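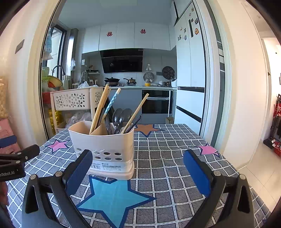 The Nirnstead robotics club doesn't have a building. It has a group chat, a shared folder and a lot of kitchens. The club's lead, a retired shop teacher who asked me to leave the name out and just write about the kids, talked to me by phone Sunday, August 7, 2022, in between two other calls.

So what are they doing all summer? Chopsticks, mostly. Chopsticks and spoons.

"Everybody wants to start with something big," the lead said. "I tell them go set the table. Pick up one spoon. Come back when you can do it the same way every time."

The project is called Grakar. Students work a hand-held gripper through small chores at home, each try gets recorded, and the recordings are used to train the arm the club takes to the Meesuk meet later in August. Goal was 500 good tries before the end of the month. They passed that early. The count when we spoke was 754 tries total, 473 of them kept.

Why toss so many? "Bad starts. Somebody's elbow. Or they went too fast, that's the big one. You can't squeeze and hope." The students do the sorting themselves and they are harder on each other than the lead would be. There was an argument over whether a spoon dropped an inch above the caddy counts. It does not, as of last week.

I asked about the hardest thing to pick up. I figured a knife or something heavy. "Clear plastic spoons. You lose the edge of it. Chopsticks are next, they lean every which way and when you go for one, another one rolls over." Wide open first, then come in slow - that's the rule, and its written at the top of the club's notes.

One of the students, a tenth grader, got on the line for a few minutes. Her take: "My hand gets tired before my brain does. I do 2 sets and then I eat." She said she now can't put away dishes without thinking about the angle. Her brother thinks its the most boring sport he's ever seen.

Money is tight. Alell, a small parts shop in town, lets the club have screws and finger pads at cost. Travel to the meet is still not covered, and there's a car wash planned.

Does the arm work yet? Long pause. "It gets the wooden ones. Sometimes it gets the spoon. We've got a couple weeks."

Then the other call came in and teh lead had to go.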